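Movia Hand-Held Gripper - Finger Pad Service Kit

Rastance part no. 1620
Fits: Movia hand-held gripper, all versions with screw-on fingers
Price: $169
In stock, ships from our Flanagan warehouse

Overview

The pads on the Movia fingers are a wear part. They take the rubbing every time the jaws close on a lid, a box edge or a handle, and they will fray long before anything else on the tool needs attention. This kit has what you need to put fresh pads on both fingers, plus the screws for the finger blocks and a cleaning cloth. The fingers, arms and bushings are reused.

One kit does four complete pad changes. Order by the kit. We don't sell single pads.

What's in the box

8 textured pads, dark gray, cut to size, adhesive backed
8 finger screws
1 hex key
1 plastic scraper
1 lint-free cloth
1 printed fitting sheet

Not included: isopropyl alcohol, small side cutters.

Specifications

Pad length: 23 mm
Backing: peel-and-stick adhesive
Rest time before use: 240 minutes at room temperature
Finger screws: same size in all positions
Storage: flat, in the bag, out of direct sun

When to change the pads

Check the pads at the start of each shift. Open the jaws all the way, hold the tool under a good light and look along the inner face of each finger. A little fuzz on the surface is normal and does no harm. Change the pads if an edge has lifted off the block, if strips of material are hanging loose, or if the face has gone smooth enough that thin plastic parts slide in the grip.

Wear is often uneven. Below, the finger over the clear lid has a pad that is peeling and ragged, with a loose strand at the tip, and the pad on the other finger is still whole with clean edges. Change both anyway. A new pad facing an old one is thicker on one side and the part will sit off center between the fingers.

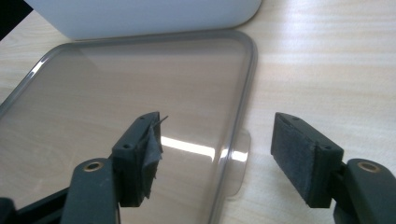 Fitting the pads

1. Power off anything the tool is plugged into and lay it on a flat bench with the jaws open.

2. Take out the finger screws and lift the blocks off the arms. Mark them L and R on the back with tape. They look alike but the angles are mirrored.

3. Start the scraper under whichever edge has already lifted and push toward the middle. If the pad tears, keep going with short strokes. Don't use a metal blade on the blocks.

4. Wipe the bare face with isopropyl alcohol until the cloth comes away clean. Let it dry.

5. Peel the backing and set the new pad down starting at the tip end. Keep it level with the top edge of the block. A pad that stands proud of the edge will catch on the first rim it meets and start to lift again.

6. Press hard with your thumb along the full length, then close the jaws of a small clamp on it with a scrap of cardboard in between.

7. Leave the blocks clamped for the full 240 minutes. Most of the returns we see on this kit are pads put to work too soon.

8. Refit the blocks with new screws. Snug is enough. The arms are plastic and the threads will strip if you lean on the key.

9. Open and close the jaws by hand several times. The pads should meet flat, with no gap at the tip.

Checks while the fingers are off

Look at the brass bushings in the arms. They should sit square in the plastic and not turn when you push on them with a fingertip. Wipe them dry and don't oil them - oil creeps along the arm and gets under the pad adhesive. If a bushing is loose, the arm has to be replaced (see Related parts).

Look in the screw holes too. Pad fibers collect in there and can keep the screw from seating. A wooden toothpick clears them.

Trimming between changes

A pad with a few loose threads can stay in service until the next change if the edges are still stuck down. Cut the threads close with side cutters. Don't pull them. Pulling opens up the weave or foam behind and you lose more of the face than you meant to. Anyone using the tool around food containers or open boxes should change the pads instead of trimming, as loose fibers can end up in the contents.

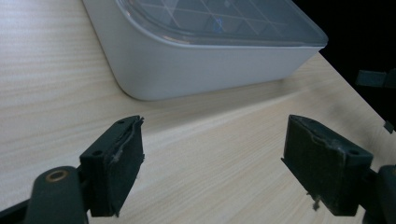
Both pads due for replacement: curled strip on the left finger, lifted upper edge on the right and a pale fiber hanging from the pad's lower edge.

Don't glue a lifted edge back down. We have had tools come in with superglue under the pads, and the finger block usually has to be thrown out with them.

Keeping a record

Write the change on the card in the tool case, with the initials of whoever did it. If one side keeps wearing out ahead of the other, the operator may be dragging that finger across the work on approach. Have them open the jaws wider and come down clear of the part before closing.

Related parts

Finger block pair, bare, with screws
Arm with bushing, left or right
Bamen bench clamp, small, with soft jaws
Tool case with record card

Returns and service

Unopened kits can come back for a full refund. Opened kits can't, though we will replace any pad with bad adhesive. Send a picture of the pad and the batch label from the bag.

Tools can be sent to Flanagan for a bench service, where we fit the pads and check the arms. The bench is closed for stocktaking in October, so plan around that. Contact Lumturie Vukčević at the service desk for a return number before you ship.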